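The planner is the boring part, and that's how they want it

Notes from a long call with the lead software engineer on the Ovis stack at Hesness

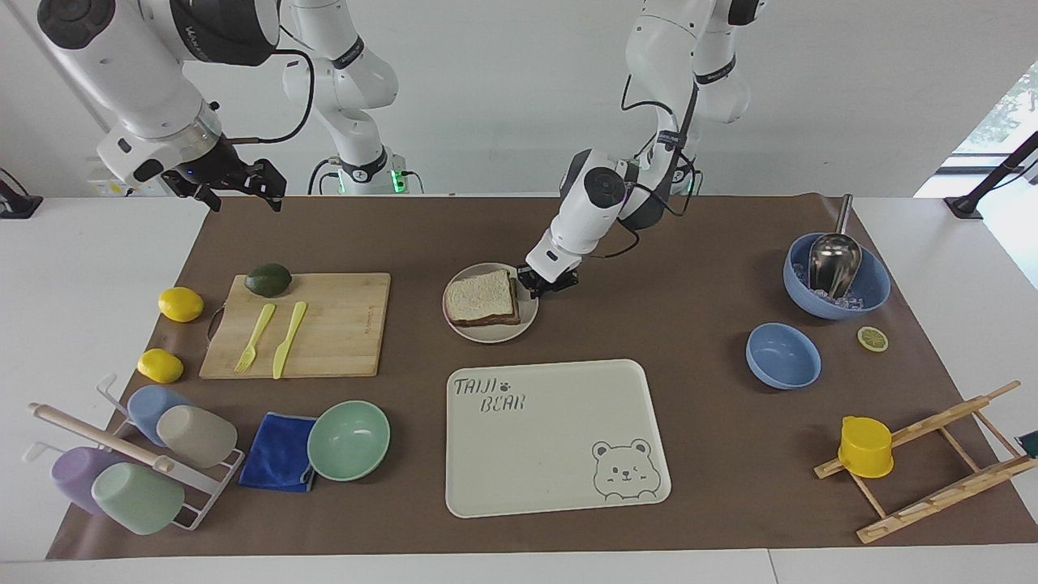

Left arm at the plate, right arm holding off over the back of the mat. Lunch bench, Hesness.

We talked while a run was going, so there are gaps in my notes. The engineer runs the software side for the two-arm bench at Hesness and has been on it since the first version of Ovis, the in-house control stack. Asked not to be named. Fine by me, the work is the interesting bit.

I started with the question everybody starts with. Why two arms?

"Because then you find out if your scheduler is any good. One arm, you can get away with a list. Step, step, step. Two arms and the list is a lie by the second line."

Ovis used to be exactly that, a list. Each task was a script, each arm had its own script, and the two talked through a shared flag. The engineer is not fond of that period. "We had flags waiting on flags. I spent a whole October reading logs at 11 at night, and the answer was always the same. Left is waiting for right, right is waiting for left, both very polite."

What replaced it is a small task graph with reservations. An arm that wants to move asks for a volume of space and a time window. If it gets both, it goes. If not, it takes a hold pose and asks again. Nothing clever in the holding. The arm parks over a spot that is known to be free and keeps its gripper open.

"People watching think it's stuck. I get messages. It's not stuck, it's queueing."

How often does it ask again? Every 27 milliseconds. I asked why 27 and got a laugh. It used to be 20, the reservation server coudn't keep up when both arms were replanning, somebody bumped it until the warnings went away, and there it stayed. There is a ticket open to do it properly. The ticket is old.

On perception the engineer was more careful. The bench is full of awkward stuff by design: clear ice in a bowl, a wire rack, a wooden drying rack that is mostly gaps, a bowl sitting tilted on the edge of a cloth. Depth is poor on most of it.

"Ice is the worst. Depth sensor looks at ice and just makes something up. So we don't ask it for the ice. We ask for the bowl, fit the rim, and treat everything inside as a level we don't trust."

And the slats?

"Slats we cheat. We keep a box around the whole rack and nobody goes in the box unless the task says rack. You lose some space. I'd take that over finding out what a gripper finger does between two slats."

The plate gets its own handling too. A white plate is hard on a white table, one reason the brown mat is there. Ovis fits a circle to the plate edge and hands the motion side a ring of possible contact points, each with a score. The sandwich lowers the score of anything close to it. So the arm will generally prefer bare rim, but only prefer. If the other arm has the good side reserved it'll take a worse one.

"That was an argument. A long one. Half of us wanted a hard rule, stay away from the food. But with a hard rule you get no plan at all one time in however many, and then it just sits there. Soft cost, slow approach. I'm still happy with that."

Testing is where the time goes. Every change to the planner replays against 368 recorded layouts before it gets near hardware, and each layout gets replayed with noise added to the object poses. Comes out at 3,000 plans a night on one machine. Most of those pass and tell you nothing. The engineer only opens the ones where the plan changed shape - arm order swapped, or a hold showing up where there wasn't one before.

The diff viewer for that is called Pesonen, after the street the old office was on. It draws both arms on one timeline with the reservations as blocks underneath. No 3D view. I asked about that becuase it seemed strange.

"We had 3D. It looked great and you learned nothing from it. Everyone would rotate it for a while and say yep, looks ok. With blocks you see the gap. Two seconds of nobody moving, why?"

Two seconds is the limit, as it happens. Any stretch where both arms hold for longer than 2 seconds gets marked red and blocks the merge. It's caught more real bugs than the collision checks have, which I did not expect.

The low-level side is mostly left alone. Ritex, their trajectory library, takes waypoints and limits and gives back something smooth. It has had one serious rewrite, when they moved contact handling out of the planner and down into the control loop. Before that, a touch on a rim went all the way up to the graph and back before anything reacted. Now the arm gives a little on its own and the planner hears about it afterwards.

Learned policies? They use them, in a narrow way. Grasp scoring is learned. Ordering and reservations are plain code.

"I want to read why it did a thing. If the grasp was bad, ok, bad grasp, more data. If the order was bad I want a line number."

What's next is handovers between arms, at the moment banned outright by the reservation rules (two arms can't own the same space, so they can't pass anything). The plan is a shared reservation with one owner for timing. There's a branch. It doesn't pass the replays yet and the engineer wouldn't guess at when.

Then the run needed attention and we left it there.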